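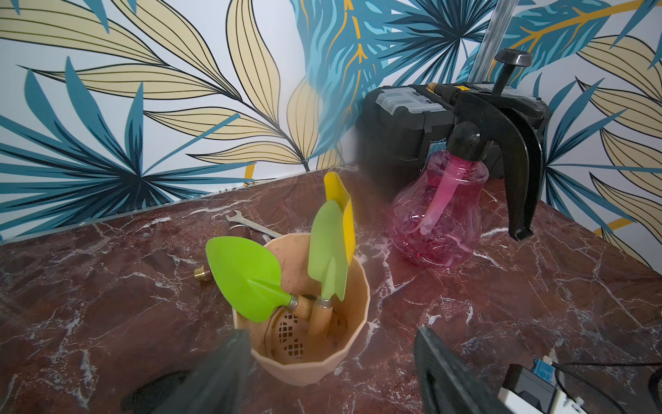

Potting table on the marble, tools in the peach pot, pink sprayer to the right.

Gripper lets go of small trowels halfway through a lift

Posted by Plamerberg, April 13, 2026

Hello all, and sorry if this has been covered before. My arm is meant to lift the little wooden-handled garden tools out of a plastic flower pot and lay them on the table. It went beautifully for 200 lifts, then on Saturday it started opening its fingers in mid-air. The log says "grip lost, code 578" and then it carries on as if it still had hold of something! One trowel landed on the marble (no chip, thank goodness). I've lowered the speed and it makes no difference. Any ideas?

Tjoa

Lovely wallpaper, by the way! I had the same code on mine and it was the finger pads, which had picked up a film of potting soil. Wipe them with a barely damp cloth, let them dry properly and run the grip calibration again. Please switch the arm off at the wall first, as mine once closed on my thumb during a wipe and I said some very rude things.

Comomine

probably the cable

Clellum

I'd do the pads first as Tjoa says, then wiggle the gripper cable with the arm parked and watch the force reading. Mine sat at 1000 and dropped to nothing whenever the plug moved. Also set "stop on grip lost" to yes, so it halts there and then. It's off by default on the older software.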